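Chapter 4
Gears, Pegs and the Work Surface

A gear is a wheel with teeth cut into its rim. When the teeth of one gear fit between those of another, turning the first will turn the second. Before any such assembly can be attempted, the parts must be laid out where each can be found and reached. This chapter begins with that preparation.

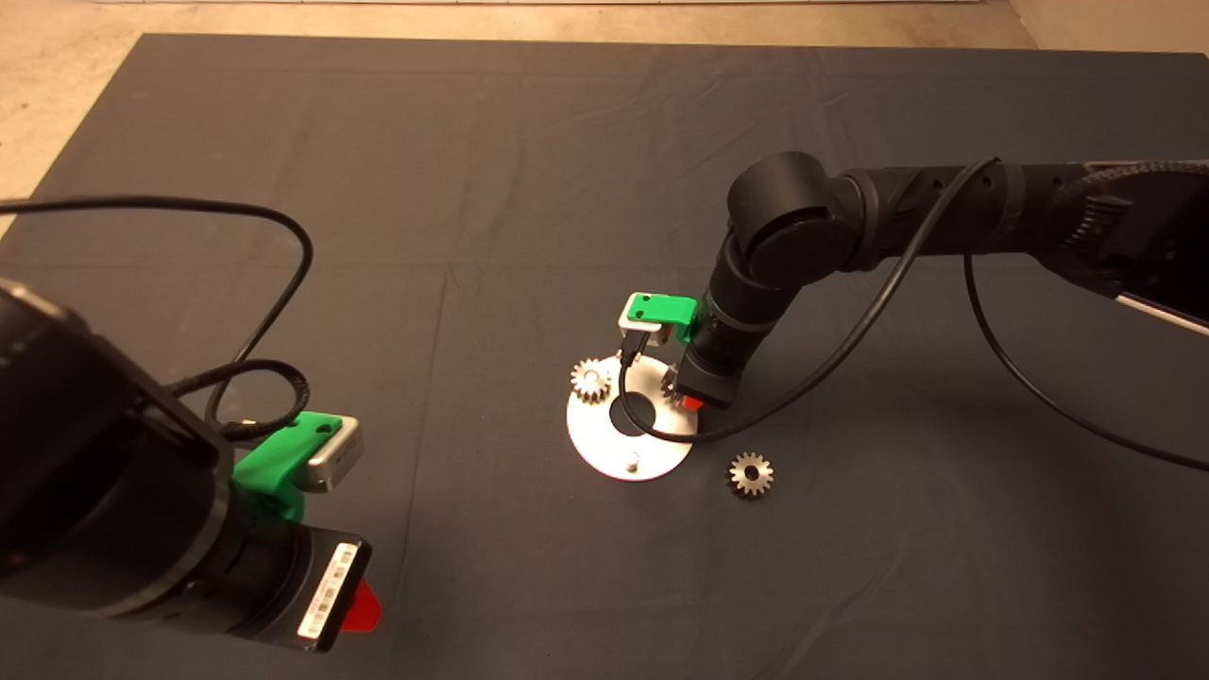

Photograph: Dénes Borbély / Misik Workshop Collection

The white disk has a round hole at its centre and a short silver peg near its front edge. Spur gears of the kind seen on and beside it have straight teeth and a central hole, known as the bore. A gear laid flat on its face is stable and shows its bore plainly.

In the Berkham course, first taught to a class of 18, pupils are given 40 minutes for the opening exercise. They place each gear on the mat, compare its bore with the peg, and record the result before fitting anything. A cloth surface is preferred — small metal parts roll less readily on it, and its weave should be checked for grit at the end of each session. 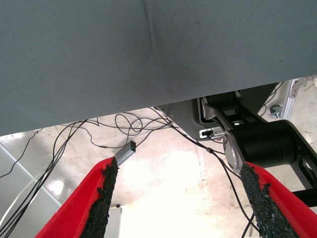

Fig. 4.2 Woven grey fabric, with black cables on the floor side.

Cables form part of the layout and should be entered on the plan. Section 4.1 explains how the plan is drawn.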